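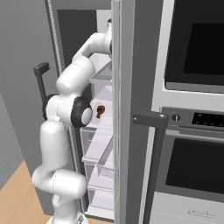
Romain Jacquet comentou: antes de chamar técnico vê se o dreno não tá entupido, 9 em cada 10 é isso.

Água acumulando embaixo da gaveta de legumes

Oi gente, escrevendo rápido do trabalho. Minha geladeira, uma Husto de duas portas, tá juntando água debaixo da gaveta de legumes. Seco de manhã, de noite tem uma poça de novo. Já perdi alface, cenoura, um maço inteiro de coentro. Não é vazamento do lado de fora, o chão fica seco. Começou na quinta. A borracha da porta parece boa, fiz o teste do papel e segura firme. O técnico pediu 586 só de visita mais limpeza, achei um absurdo. Alguém já resolveu sozinho? Tenho medo de furar alguma coisa. Moro de aluguel e a geladeira é do dono, se isso muda algo.

marlene_tx
586 é roubo. Dreno entupido, o Romain tá certo. Faz assim:
desliga da tomada
tira as gavetas e a prateleira de baixo
acha o furinho no fundo, na parede de trás, tem uma canaleta que leva até ele
seringa grande sem agulha, água morna (NÃO fervendo, entorta o plástico)
injeta devagar até descer livre
Se não descer, um pedaço de fio de nylon grosso, desses de roçadeira, vai empurrando com jeito. Nada de arame nem chave de fenda. Na minha saiu uma gosma preta horrível, era resto de folha. Levei 15 minutos e não voltou mais. Confere também a bandeja lá atrás perto do motor, a água toda vai pra lá e pode transbordar se tiver muita.
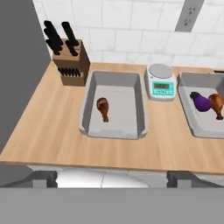 Bicarbonato na água ajuda?, perguntou Dirce logo embaixo. A marlene_tx respondeu que sim, uma colher de chá num copo, tira o cheiro também.

pc_lima
comigo nao era dreno, era gelo. A minha é McPhee, não sei se a Husto é igual. Formou uma placa atrás do painel e a água não tinha por onde passar. Deixei desligada 3 horas de porta aberta com pano no chão e foi. Faz isso primeiro e a seringa depois, com gelo lá dentro a água não desce mesmo. E não encosta verdura na parede do fundo, que gruda e vai tudo pro furo.
Sobre o aluguel: avisa o dono por escrito antes de mexer. Manda foto da poça. Se for peça quebrada quem paga é ele, mas lê o contrato, o meu tinha uma claúsula só pra eletrodoméstico.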